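Two fingers, one trigger: an afternoon with the Hinder build

The first thing the builder of the Hinder wants you to do is squeeze it. Before the parts list, before any talk about motors, it gets pushed into your hand with a big grin. "You have to feel it close," she says. "Then we can talk."

Hinder is a gripper with two fingers that you hold and steer yourself, and she has been working on it since October at the shared workshop in Brernbridge, which she joined for the laser cutter and stayed in for the company. She asked me to leave her name out ("put the workshop's name in, they paid for the filament") so I have.

Her day job has nothing to do with any of this. She got hooked by way of a secondhand arm kit, the Elletti, that she put together on her kitchen counter. The arm was fine. The claw that came with it was hopeless. "It could pick up a block of foam and that was it. Anything round just shot out sideways. I spent a whole weekend chasing a ping-pong ball around the floor and I thought, okay, the arm can wait. I want to do hands."

So she did hands! Version after version of them, printed in the evenings and tried out the next day on whatever was lying around. Early fingers were flat and stiff. Then came curved ones, then ribbed ones, then softer material over a hard core.
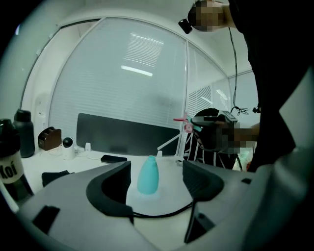

"Small bottles are my favorite test," she says. "They tip over if you come in crooked, and they have that shoulder, so if you grab too high you just slide up and off. A big can forgives you. A little bottle tells you right away what you did wrong."

She keeps a notebook of grabs, good and bad, and she was up to 200 entries when I visited. Some are a single word. One page just says "nope," underlined. She has started copying the useful ones into a shared folder so the other members can argue with her, and they do, at length, mostly over finger shape. One camp wants everything ribbed. She thinks a smooth face has its place. "Ribs hold great until you want to let go gently. I go back and forth on it every week."

The whole thing has been rebuilt 4 times. The worst was the one they all call Rutherford, after the street where she dropped it getting off the bus. The housing split down the side and a screw went into a storm drain. She laughs telling it now. "I was so mad. But I'd been putting off moving the cable for a month, and suddenly I had to print a new shell anyway, so I moved the cable."

Next on her list is a lighter body, since her wrist gets tired after an hour, and then a second try at the Elletti arm with her own fingers on the end of it. I asked when that might happen. She was already looking for a screwdriver.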